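Netamel moves block sorting to robot arms, shifts bench staff to setup and checks

16 November 2024

Netamel has put robot arms on the block picking work at its Ogola site, ending a job that bench staff had done by hand on both shifts. The company says the 14 people who worked the sorting benches remain employed there, most of them in new roles covering setup, exception handling and final checks.

The work is simple to describe. Colored rectangular blocks, used in classroom counting and measuring kits, arrive mixed from the finishing room. They are tipped into open bins, picked out one at a time, sorted by color and passed to packing. Until June each bench had two people and a tray for each color. A full bench handled 1,102 blocks per hour across a normal shift, according to figures Netamel gave to staff before the change.

The new cells were set up by Imar, an integration contractor. Each has one arm, a two-part gripper and a bin clamped to a table. Control software called Inico selects a block, plans the approach and sends the arm down. If a pick fails, the arm lifts clear and tries again from a different angle. After three failed tries the cell stops and signals an operator.

Netamel puts the current rate at 1,521 blocks per hour for each pair of cells. The original target was 2,000. Most of the gap comes from blocks that lie across each other or rest against the bin wall, where the gripper has little room to close. Imar has changed the approach angles twice and slowed the last part of the descent. The slower descent reduced the number of chipped edges but cost some speed.

For the people at the site, the largest change is in how the shift is divided. Bench sorters used to stay at one position, with a rotation every two hours. An operator now covers four cells and walks between them, clearing stops, refilling bins and checking that the clamps are tight. Operators also log each stop by cause. The log goes to Imar at the end of the week and is used to adjust the pick settings.

Four former sorters have moved to setup. They check the gripper alignment at the start of the shift, look over the cable runs along the arm and replace worn ties. Netamel gave them nine days of training, split between the floor and a classroom. Setup is paid one grade higher than sorting. The operator role is not, and staff representatives have asked for that to be reviewed. They argue that an operator answering for four cells carries more responsibility than a sorter at a bench did. The company has said it will answer before the next pay round.

Complaints about sore wrists, common at the old benches, have dropped. Complaints about noise and about time spent standing have gone up. Anti-fatigue mats have been ordered for the walkways, and the stop signal has been changed from a buzzer to a light on the cells nearest the packing line.

Some hand work remains. Small batches are still sorted at one bench, as reprogramming a cell for a short run takes longer than doing the job by hand. Returned kits are also sorted by hand — the blocks in them come back mixed with cards, string and other parts that Inico has not been set up to handle.

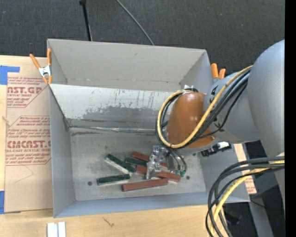 Gripper lowered over red and green blocks in a clamped bin.

The bins themselves have become a maintenance item. Hand sorters paid little attention to scuffs and stains, but operators now report heavy wear on the bin floor and replace any bin with a raised edge or a lifted seam. Spring clamps hold the bins to keep them from shifting during a pick. Imar has proposed fixed brackets, which would hold position better but make a bin change slower. Operators at the site have asked to keep the clamps until the brackets can be tested over a full shift.

A second group of cells is planned for the packing side, where the sorted blocks are counted into boxes. Netamel wants that line to reach 3,000 blocks per hour and has not set a start date. Staff there have been told that training places will be offered first to people already working in packing. Applications for the first course go through shift leads.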